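Sorting Electrical Parts: Switches, Buttons and Breakers

Skendik Science Pages for Young Readers
Updated December 2021

Electricity does its work out of sight. Most of the parts that control it are hidden inside walls, boxes and machines, so many people use them every day without knowing their names. This page explains two common parts, how they work, and how a mixed pile of them can be sorted.

What is a circuit?

A circuit is a complete loop that electricity can flow around. It starts at a power source, such as a battery, goes through wires and parts, and comes back to the power source. If there is a gap anywhere in the loop, the flow stops.

The flow is called current. Current is measured in amperes, or amps for short. The push that makes the current move is called voltage, and it is measured in volts.

What is a component?

A component is one part of a circuit. Each component has its own job. Some turn the current on and off. Some protect the wires. Some only hold two wires together. A machine in a factory may have 500 components inside its control cabinet, each one with a label that matches a drawing.

The push button

A push button has a cap that you press and a body that sits behind the cap. When the button is fitted in a panel, only the cap shows. The body stays behind the panel, where the wires are.

Inside the body are small metal pieces called contacts. There are 2 common types of contact:

Normally open. The contacts are apart until you press the button. Pressing it closes the gap, and current can flow. A doorbell works this way.

Normally closed. The contacts touch until you press the button. Pressing it makes a gap, and the current stops. Many stop buttons work this way.

A spring pushes the cap back when you let go. Some buttons have a latch as well. A latching button stays down after the first press and comes up after the second.

Caps are made in several colors. On machines, green is often used for start and red for stop. Yellow often means that something needs attention. The color does not change how the contacts work. It is there for the person using the machine.

The circuit breaker

A circuit breaker is a safety switch. It lets current pass as long as the amount is safe. If too much current flows, the wires can get hot enough to start a fire. The breaker opens the circuit before that happens. This is called tripping.

Many small breakers can trip in two ways. A strip made of two metals bends as it warms up, and the bending releases the switch. This takes care of a current that is a little too high for a long time. A coil of wire acts as a magnet and releases the switch very quickly. This takes care of a sudden, very large current.

The lever on the front shows whether the breaker is on or off. The openings at the ends are for wires, and there are usually screws inside to clamp them. These clamping points are called terminals. A number on the housing gives the rating. A breaker marked 63 A is made to carry up to 63 amps.

Sorting a mixed pile

Parts are easier to find when they are kept by type. Sorting needs a flat surface, open bins with low sides, and a rule. A good rule can be followed by looking at one part at a time. "Buttons in one bin, breakers in the other" is a good rule. "Useful parts in one bin" is a poor rule, as two people may not agree on what is useful. 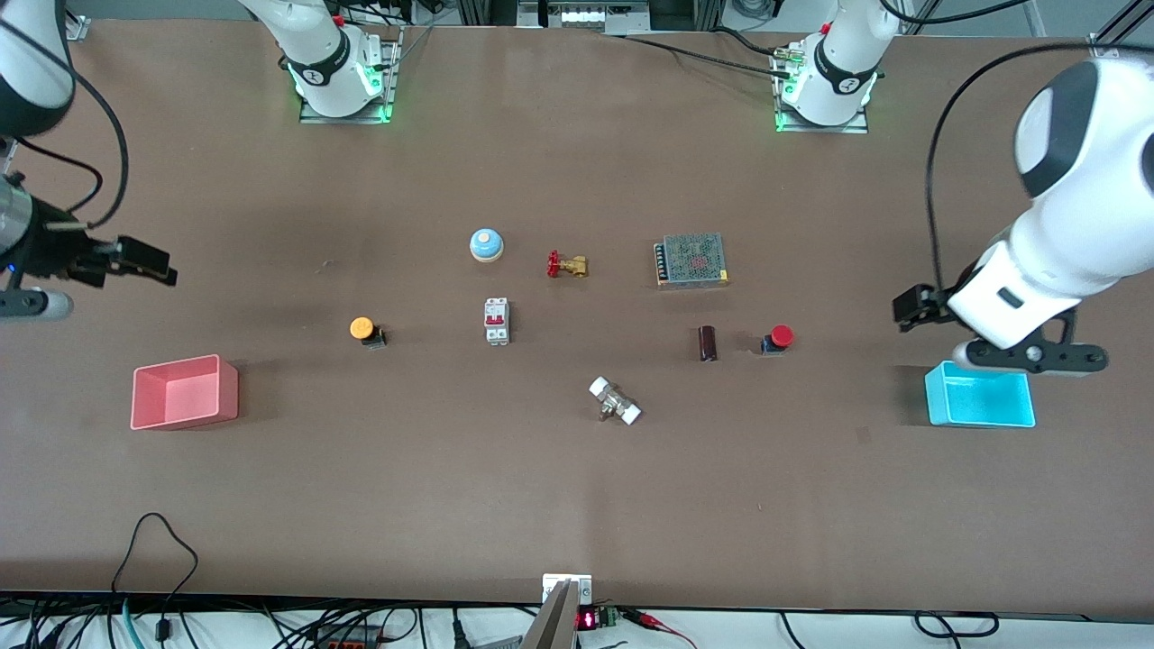
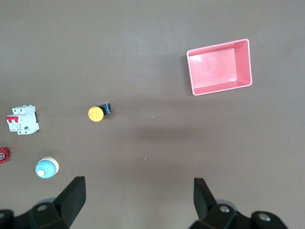 A work table with electrical components and a pink bin.

Look at the shape of a part before its color. Two breakers may have levers of different colors and still belong together. Turn each part over and find the terminals, then find the piece that moves. If the moving piece is a cap, the part is probably a push button. If it is a lever that flips, it may be a breaker or another kind of switch, and the printing on the housing will help you decide.

Put any part you cannot name to one side and ask an adult who knows about electrical parts.

Safety

Only sort loose parts that are not connected to anything. Never open a breaker box, an outlet or a machine. Never put a loose part into an outlet. If a part is cracked or burned, do not pick it up. Tell an adult.

Words to know

Cap: the part of a button that you press.
Contacts: metal pieces that touch to let current flow.
Housing: the outer case of a component.
Rating: the amount of current a part is made to carry.
Terminal: the place where a wire is attached.
Trip: to switch off by itself when there is too much current.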